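How to hand a picking station over to the arm

Start one week before the changeover. At Vlachou we moved three packers off bin picking, and each needed to know their new job first.

1. Clamp the bin to the table.
2. Put a few mixed items in it, soft and hard.
3. Run 27 picks with one packer watching. Eleni Kovačević logs the misses.
4. Agree who clears a jam. On our shift it is Reinaldo Rocha.

Packers now do checking and refills, with two breaks as before. Keep the old rota posted until January ends.

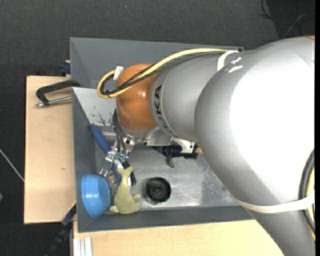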